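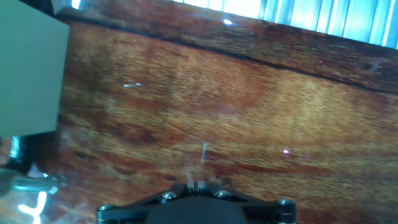
Undevus: a review of the glare-handling method

Posted 31 May 2024

Undevus is a training method for robot arms that see through a small camera at the wrist. The claim is simple enough. Shiny surfaces fool these cameras, so you train the arm on pairs of views with and without reflections, and it learns to ignore the bright bits. The Hambridge group, who wrote it, report a large drop in missed grasps. I have spent a while with the paper and the released code, and I'm less impressed than I expected to be.

Start with the test set. There are 1056 grasp attempts, which sounds like plenty until you read the appendix and learn they come from only 4 tables. A polished wooden top with window light coming across it is a fair and nasty test, and I'm glad they used one. Strong grain, washed-out patches and small glints on the lacquer are what trip up my own set-up. But the arm saw the same tables in training. Of course it copes with them.

The comparison is weak too. Undevus is measured against the Bianchini baseline with its exposure setting left at the default. When I locked the exposure by hand, the baseline closed most of the gap, and that took me 12 minutes and no extra training.

Setting up was fine. The code ran the first time, the notes are clear and the colour calibration step is well done – I've kept it for other work. Training is slow. The authors call it "modest", and I would like to know what they call long.

I also tried the trained model in our Sterside workshop, on a varnished bench from the 1930s it had never seen. It reached for a highlight on the varnish again and again.

A second version is promised for July, with more surfaces. I'd wait for it. If you only have one table and it never moves, the current release may do the job, but try the exposure lock first.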